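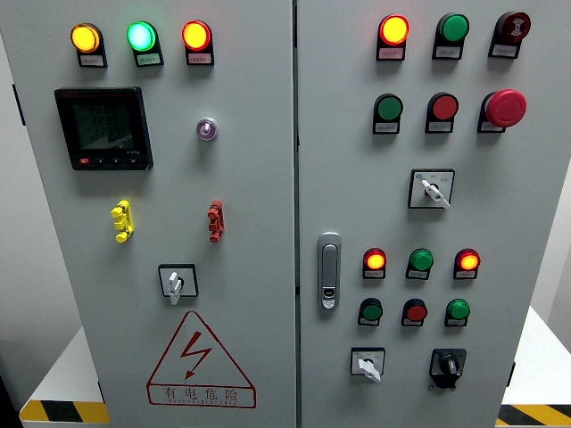

Indicator lamps and push buttons on a pair of control cabinet doors.

News > Press Releases > Energy & Buildings

Hendano Questions "Smart Savings" Claims, Publishes Its Own Mixed Results

CLISODTHORPE, Jan 5, 2022 – Building services firm Hendano today released the findings of a review of energy-saving add-ons sold to owners of small factories and cold stores. The firm says most of the savings promised in sales brochures did not show up on the bills.

The review covered 571 monthly electricity bills from 20 sites, including the Skarkillow cold store and the Đào noodle works. Each site had bought at least one add-on that was supposed to cut power use without any change in how the place was run.

"We went looking for the big numbers and we mostly found weather," said Calum Tosh, head of site services at Hendano. "A mild July makes any gadget look clever. Once you allow for that, and for the weeks a plant was shut, there is not much left to brag about."

Hendano includes its own work in that verdict. A monitoring package it sold until last year did no better than the others at most sites, and the firm has stopped offering it as a way to save money. It will still be supplied to customers who want better records.

Plain repairs came out ahead. Door seals, timer settings and leaking air lines made a difference that could be seen on the bills, though Hendano warns that the sample is small and that some owners fixed several things at once.

Soo-ah Shin, who led the review, wants buyers to ask for a full year of bills from before and after any upgrade. "If a seller can only show you a chart of one good month, keep your checkbook closed," she said. "That goes for us too."

The full review, with the bill data for all sites – names removed where owners asked – is free on request. Hendano will mail up to 500 printed copies. A second review, on backup power, is planned, but no date has been set.

Tags: electricity costs, small industry, buyer advice

Contact: Hendano Press Desk, Clisodthorpe | © Hendano. All rights reserved. | Back to top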